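I have come around slowly to the hand-held gripper kit that Jellcombe rents out, and I say that as somebody who grumbled over the 3500 dollar deposit for a good long while.
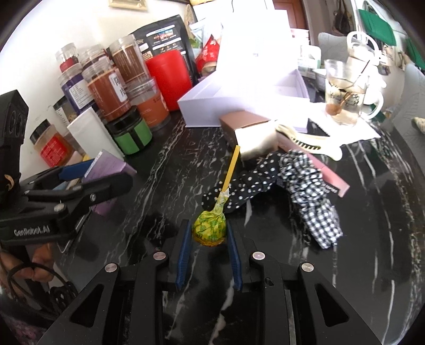 Can one person run the kit alone?
One person can manage it fine, though the first 12 sessions or so go easier with a friend.

What won me over -- and I'm as surprised as anyone -- is that it belongs on a messy kitchen counter.

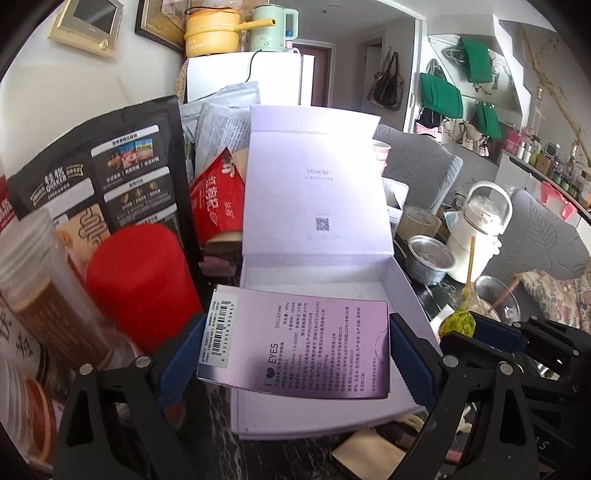
Jellcombe's rental terms still bother me, and three months is too long a minimum for a small outfit. The blue ribbed pads are another matter. A printed sleeve coming out of a white box is just the fussy sort of job I'd want them for, and I'd happily pay for a spare set.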